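Print | E-mail this article

The cassette years in Turkau

Ermanno Rizzi started copying tapes at 24, in a back bedroom with two decks and a box of blank cassettes. By the time he stopped, his label, Villa, had put out 61 titles, nearly all of them home recordings from towns that had no studio.

"People mailed me a tape and I mailed back ten copies," he says. "There was no contract. If it sold, I made more."

Most runs never passed 200. The exception was a split tape by two organ players from Novholm, which reached 3000 and wore out both decks.

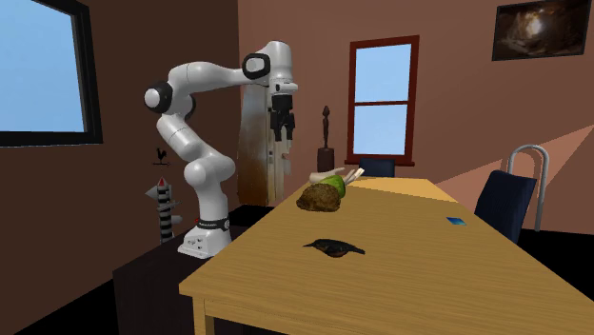 "I bought new heads with the money and went straight back to losing it," Rizzi says. He kept every master – some in shoe boxes, some with no label at all – and for years he didn't play them.

That changed when Seung-woo Ki, a sound engineer, wrote to ask about one missing title. Ki has been transferring the collection since September. The older tapes shed oxide and have to be played slowly, one side a day.

"The hiss stays," Ki says. "I fix the speed and leave the rest alone."

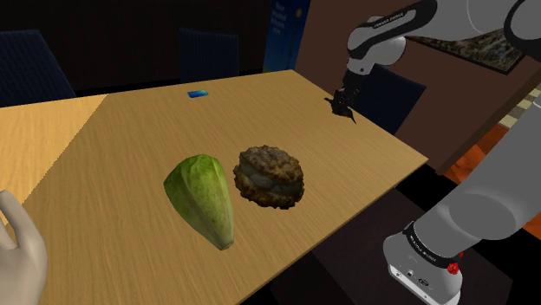 Romaine lettuce and a cream-filled cookie on the table.

The first reissue will be the Clandisberg tape, a choir recorded in a bus garage. Rizzi still has the letter that came with it. "They asked for their cassette back," he says. "I should probably send it."

27 Oct 2019

4 comments | 11 shares

This site uses cookies. Accept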